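工单:手持夹爪加购与耗材预算核对
所属项目:Raststead 家务整理
提交人:Siriporn Ongart
处理人:Minoru Onishi
状态:处理中
建单日期:2026年3月26日

一、问题描述

4月的设备预算要定下来,目前卡在三处:手持夹爪再买几把、指垫备多少、报价单里的标定费要不要付。现有夹爪从 Plomum 采购,叠衣服这类任务做下来,指垫是换得最勤的零件。上一批指垫到货用了18天,中间有两个班次只能单手作业,进度拖了下来。

Costo 也给了一份报价,夹爪单价低一些,但不含指垫,也没写连杆螺丝单卖不单卖。两份报价口径不一样,财务退回来要求重做。

二、现场情况

作业点在住户卧室,衣物直接在床上摊开、折叠。床面软,夹爪往下压的时候布料跟着床罩一起走,薄的棉布尤其难夹起单层。操作员的习惯是先把夹爪张开到位,再从褶子隆起的地方下手。 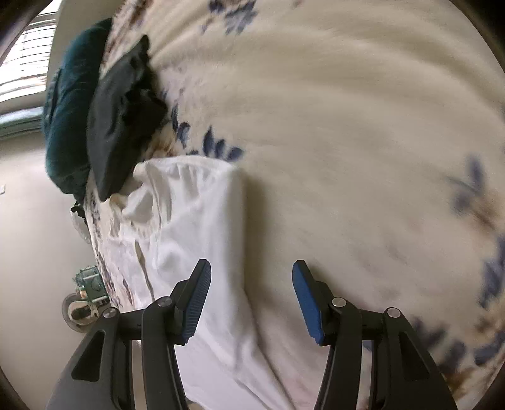 Siriporn 按班次记录了指垫的更换情况。左右两侧磨损不一致,带纹路的一侧先磨平,平面的一侧多半是边缘翘起。现在的做法是成对更换,等于有一半指垫没用到头就扔了。问过 Plomum,左右可以分开订,单价不变,最小起订量10片。

三、排查过程

1. 先查是不是用法问题。让两名操作员交换夹爪各做一个班次,磨损位置没有变化,排除个人手法。

2. 再查床面的影响。同样的衣物放到硬桌面上做,指垫磨损明显慢,但项目要求在真实家居环境里作业,不能改成桌面。结论是耗材按床面作业的消耗来算,不能套用供应商手册上的更换周期。

3. 查数量。整理上衣时一只手压住衣身、另一只手翻领口或袖子的动作很多,一把夹爪做不了。预算表原先按每个作业点一把填写,这一项填错了,应改为每个作业点两把,另加公用备件。

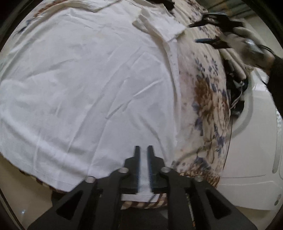

4. 查标定费。Plomum 报价里有一行“到货标定”,2,000元,按批次收。Minoru 联系了他们的售后,对方答复:同型号加购可以由我方自己标定,前提是提供上一批的标定记录。记录在 Noiphan 的共享盘里,缺最后一次的签字页,需要补。

5. 查 Costo 的螺丝和连杆。对方回信说枢轴螺丝随整套连杆一起卖,不拆零。我们换螺丝比换连杆多,这样算下来低价的优势基本没有了。

四、初步方案

夹爪继续向 Plomum 采购,合计13把,其中一把放库房作公用备件,不分配到作业点。指垫左右分开下单,纹路面多订一盒。标定费先从预算里拿掉,补齐签字页之后由 Minoru 自己做。

作业点的准备工作也要算进工时。每户开工前要把床面中间腾出来,枕头、被子和待整理的衣物挪到床头和两侧,地上的杂物挪不动的就绕开走。卧室普遍不大,两名操作员同时站在床边会互相碰到,所以每户只排一个人。 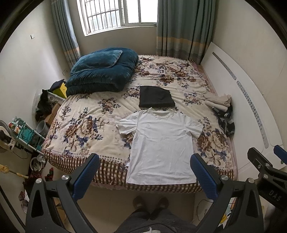
工时表里原来没有“腾床面”这一项,都混在叠衣时间里,看上去像是夹爪效率低。Siriporn 已经把这一项单列出来,后面的采购申请附新表,不要再用旧表。另外,收纳箱和挂绳不走设备预算,归到现场杂费。

五、待办

Siriporn:重做比价表,两家统一为“夹爪+指垫+一年易损件”的口径,运费单列。

Minoru:补标定记录签字页,扫描件发 Plomum 售后;确认自行标定需要的量块库房里还有没有。

财务:收到新比价表后确认预算科目,指垫走耗材,不走固定资产。

六、跟进记录

Minoru:签字页找到了,夹在上一批的装箱单里,已经扫描上传。量块缺一个尺寸,向 Noiphan 借,不另买。

Siriporn:比价表发出。Costo 的运费还没回复,先空着,标黄了。

Minoru:Plomum 确认可以取消标定费,会重新出一份报价单,旧报价作废。到货周期他们不肯写进合同,只写“尽快”。建议指垫提前一个周期下单,单独走一张采购单,不等夹爪。

Siriporn:同意拆单。指垫的单子今天先提,夹爪等新报价到了再提。工单保持打开,夹爪下单后再关。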